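The Grinomberg teleoperation program has completed its November round of demonstrations. The task was loading plates into a dish rack with two arms, guided throughout by a remote operator. (1/5)

Operators recorded 580 demonstrations, of which 62 were set aside for evaluation. Each operator trained for 3 hours before contributing to the set. (2/5)

Plates of different colors and patterns were used, and their starting order was changed between runs. (3/5)

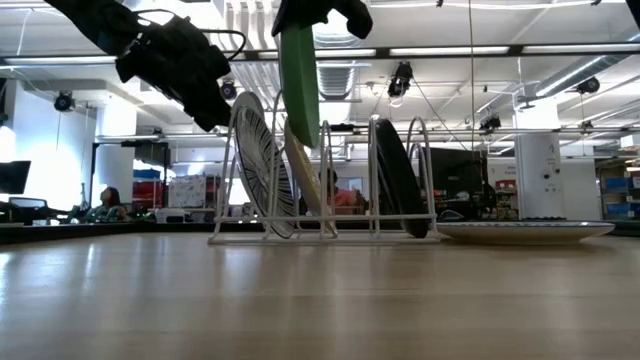
Dish rack task, Grinomberg: green plate held above the rack.

Padmavathi Pillai, who leads operator training, notes that the approach to the slot deserves the most attention. "We ask operators to turn the plate on edge early and lower it slowly. Hurried demonstrations are harder to learn from." (4/5)

The recordings will be shared with our partners at Dundthorpe. Applications to train as an operator for the next round are open to staff at both sites. (5/5)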